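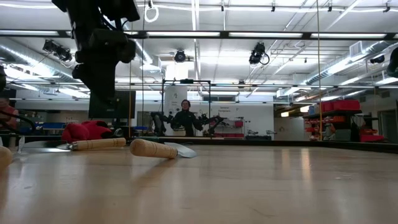
Oltcombe Furniture Wax, the dark one, 15 oz tin

Rating: 5 out of 5

I've been refinishing old furniture on weekends for 9 years now and I have tried an awful lot of waxes. Some smelled like a gas station, some went on like cold butter, and one turned a perfectly nice oak nightstand so sticky that my daughter's library book bonded to it. So when Orlando Rivadeneyra at the Burkbridge hardware store handed me a tin of this and told me to forget the rest, I nodded politely and bought the small size. I went back for the big one that same week!

First project was a pine blanket chest my aunt left me. Somebody had painted it cream, then mustard, then cream again. Stripping it took me most of a month of evenings (my own fault, I kept stopping to admire the dovetails), and by the time I had bare wood I was scared to put anything on it. I tested the Oltcombe on the underside of the lid, left it overnight, and came down in my bathrobe to look. Gorgeous. A warm brown, a little deeper in the grain, and none of that orange cast you get with so many "antique" finishes.

It's soft right out of the tin, even in a chilly garage. I use an old T-shirt, rub it in small circles, then wipe along the grain. You need a lot less than you think. My first coat was way too heavy and I spent a good while buffing off the extra, so learn from me and start with a dab the size of a grape. Let it sit 15 minutes and then buff. It comes up to a low, soft shine, and if you want more than that you can add a second coat the next day.
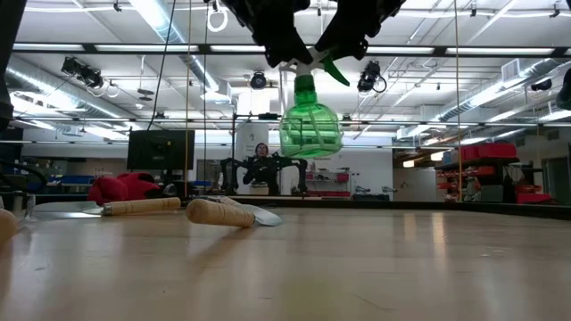 Cleaning up between coats is easy too. Dust is the real enemy with any dark wax, so I vacuum, go over everything with a barely damp cloth, and give it plenty of time to dry before I open the tin again. Don't skip the inside corners of drawers and panels. I did on the chest, and there's a fuzzy line in one corner that I see every single time I walk past it.

How does it hold up? The chest has been in our front hall since September, with boots dropped on it and a cat sleeping on it, and it still looks great. There's one pale ring where a flowerpot sat too long. I rubbed in a bit more wax and it mostly went away. I wouldn't use this on a kitchen table that gets wiped down three times a day, though. My friend Taras Hnatiuk tried it on his and was back to varnish by spring.

Compared with the Tillov paste I used before, the Oltcombe spreads easier and smells nicer (kind of like beeswax and orange peel). Tillov does dry harder, and I'd still pick it for chair arms. The Yorath liquid is fine for touch-ups but I could never get an even color out of it on anything bigger than a picture frame.

My only gripe is the lid. It fits so tight that I've bent two screwdrivers' worth of patience on it, and the rim is already chewed up. A little tab or a twist top would be so welcome.

I'm starting on a walnut dresser next, with 72 years of somebody's furniture polish on it. Can't wait. I'll add to this review once it has a coat or two on.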